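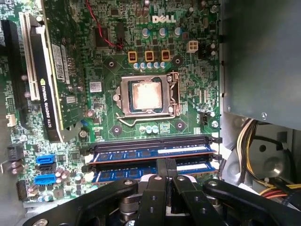
Fig. 4.1 Dell board in its case, socket frame open. Old paste still on the processor. Quadro K420 to the left.

Chapter 4
Taking a desktop apart, and keeping track of it

You have read three chapters about what the parts do. Now you take some out. Most of the damage done in our workshop happens in this chapter, so please read to the end before picking up a screwdriver. It's short.

What you will need: one old desktop, one set of screwdrivers, a wrist strap, lint-free cloths, isopropyl alcohol, a tray for parts, masking tape, a pen. The Otance kits have all of this except the alcohol, which is in the locked cupboard. Ask.

4.1 Before you start

Switch off. Pull the mains lead out – not just the switch at the back, the lead. Hold the power button in for a few seconds. Strap on, clipped to bare metal. Then the side panel.

Now look, and keep your hands in your lap. Find the maker's name on the board and write it down. Find the processor socket. Find any expansion cards and write down what is printed on them, all of it, in capitals if that is how it's printed. On the board in Fig. 4.1 the graphics card carries its name along the black edge, so no excuses there. Plenty of cards have nothing but a barcode label and you'll have to look it up later.

Find the four holes round the socket. The heatsink goes there. You'll be asked about them again in 4.3.

Sketch the board. Rough is fine. Mark every cable you can see and where each end goes, even the thin ones, epsecially the thin ones. A red and black pair running across a board looks like nothing until you have to put it back.

4.2 Order of work

Cables to the heatsink fan first. Then the heatsink, then anything in the slots, then the processor. Memory can come out whenever you like so long as it goes straight into a bag.

Heatsink screws: half a turn each, going corner to corner. Don't undo one all the way and then move on. If the heatsink sticks, twist it gently. Never lever it with a screwdriver. Khôi Mai's group did that in January and the board is now on the wall by the door, you have probably seen it.

Socket next. Push the lever down and slightly out, let it rise slowly, swing the metal frame back. Processor up by its edges, straight up. Don't touch the underside. Don't touch the socket contacts either. Bent ones can sometimes be put right but not by you and not in one lesson.

4.3 Old paste

Thermal paste fills the tiny gaps between processor and heatsink. Once the two have been parted it has done its job and can't be used again. What you'll find is a dull smear, pale or grey, sometimes pinkish, sometimes dried to a crust.

A little alcohol on the cloth – on the cloth, not on the chip. Wipe from the outside in. Fold to a clean side and do it again. Two cloths is normal. You are finished when the cloth comes away clean and the metal shines evenly. Same for the underside of the heatsink.

4.4 Where things go

Loose parts left on a bench get lost or leant on. Use a tray. It doesn't matter much which sort, but something with hollows and raised bits is better than something flat, as small things stay where you put them.

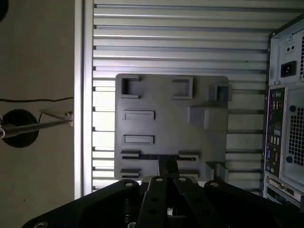

Fig. 4.2 Moulded grey plastic tray, recesses along the top edge, resting against a slotted aluminium panel.

Work out your own layout and stick to it. Baiba Mockus, who wrote the first version of this chapter for the Vikow course, goes left to right in the order things come off, so putting back is simply right to left. Arsen Bondarchuk sorts by screw length. Both work. Mixing them doesn't.

Tape over anything that could roll. Write on the tape. "Screws" is not a label. "Heatsink screws, 4" is a label.

4.5 Timings

Allow 30 minutes for 4.1 and 4.2 together the first time. Cleaning takes as long as it takes. If the bell goes halfway through, leave the strap in the case, tray on your numbered shelf, cover on. Don't shut the side panel on loose cables.

Check yourself before going on to page 76:

Mains lead out and where you can see it
Sketch done, cables marked at both ends
Card names copied down in full
Tray labelled
Cloths in the bin, alcohol back in the cupboard with the lid on

Words used in this chapter: socket, retention lever, heatsink, header, expansion slot, thermal paste. All are in the glossary apart from header, which got missed out. A header is a small set of pins on the board that a cable plugs on to, for a fan for instance.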